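Fil budget matos, parce que trois personnes m'ont demandé la même chose en MP et que je préfère répondre une bonne fois pour toutes 🧵

1/ Contexte pour ceux qui débarquent : on a un petit atelier à Lultport, on fait du tri d'objets en vrac avec un bras, et je dois rendre le plan d'achats pour l'an prochain. J'ai un tableur avec 25 lignes et déjà mal à la tête.

2/ Première leçon, apprise en avril et dans la douleur : le prix du bras, c'est la ligne facile ! On reçoit un devis, on le recopie, voilà. Tout ce qui vient au bout du bras et autour, par contre... j'avais mis « divers » l'an dernier. UNE ligne « divers ». Je ris encore (jaune).

3/ Donc cette année je découpe : préhension, câblage, bac et fixations, objets de test, pièces d'usure. Et chaque poste a sa petite réserve à lui, comme ça je ne pioche pas dans les câbles pour payer des doigts de pince.

4/ Les doigts, parlons-en. Kobina Quartey voulait qu'on prenne la pince haut de gamme de chez Aryee tout de suite. Moi j'ai demandé un prêt d'abord, et entre-temps on reste sur ce qu'on a. Une banane et un gobelet en plastique n'ont vraiment pas les mêmes exigences, je veux voir les deux avant de signer quoi que ce soit.

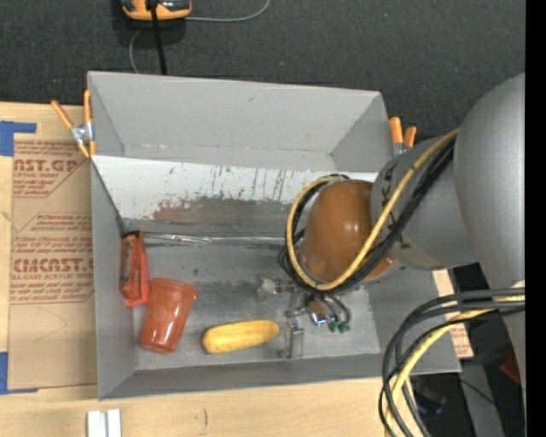 Nigel Garside me répond que je m'y prends à l'envers : d'après lui on choisit la pince en premier, on la paie le prix qu'il faut, et on négocie le reste ensuite, parce qu'un fournisseur qui vous sait déjà équipé du bras ne baisse plus rien.

5/ Alors Nigel, oui, sur une installation neuve je suis d'accord avec toi. Sauf que le bras, on l'a. La négo, elle se fait sur ce qui reste, et ce qui reste c'est justement la pince 😅

6/ Le bac maintenant. Le nôtre est en métal gris, bords inclinés, tenu par des pinces à ressort à poignées orange. Le fond est éraflé, le revêtement blanc est parti par endroits. Est-ce que je le remplace ? J'ai un devis Warstead à 80 euros pièce. J'en mets 8 au budget, on va dire que je suis prévoyante.

7/ Et les pinces à ressort je les garde, na. Mansa Gyamfi m'a chiffré un système de bridage tout propre, très beau, j'ai refermé le PDF dès que j'ai vu le total.

8/ Les câbles !! Si vous ne retenez qu'un truc de ce fil : prévoyez les câbles comme un consommable. Ça tourne avec le poignet, ça frotte, ça se plie. Devis Lavusby pour un faisceau complet de rechange : 2438 euros. J'ai relu deux fois. Je l'ai gardé quand même, parce qu'attendre une livraison avec un bras à l'arrêt, j'ai déjà donné.

9/ Plaques acryliques : il en traîne à côté du bac, encore sous leur papier, donc zéro achat cette année. C'est ma ligne préférée du tableur.

10/ Question qui revient tout le temps : achat ou location ? Pour le bras, achat, il sert trop souvent. Pour une pince qu'on veut juste essayer, location ou prêt, et on fait écrire noir sur blanc qui paie la casse. (Senyo Adjei, je pense à toi et à ta facture.)

11/ Je rends le plan le 2018-09-21. Il me manque encore la formation et le contrat d'entretien, si quelqu'un a un modèle de contrat lisible je prends, même vieux, même moche. Afia Abubakari m'en a promis un, je la relance ce soir.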